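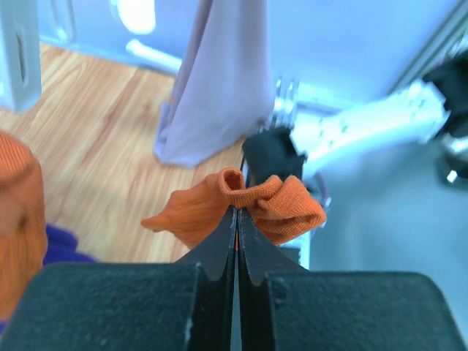

Orange sock, ribbed cuff.

October 9, 2021

Dye bench, Saturday, and a lovely quiet one! Ran the Solach wool again at 40 minutes with the madder Alcides Guerra brought back from Fontes in September (bless him, he carried it all on the train). Skein 7 came out a soft brick color, much warmer than I had hoped for, and I keep walking over to the window to look at it. Skein 15 is patchy near the tie, so I'll tie looser next time. Still need to rinse the Sodora batch and write up the alum weights before Monday.

3 comments · 7 shares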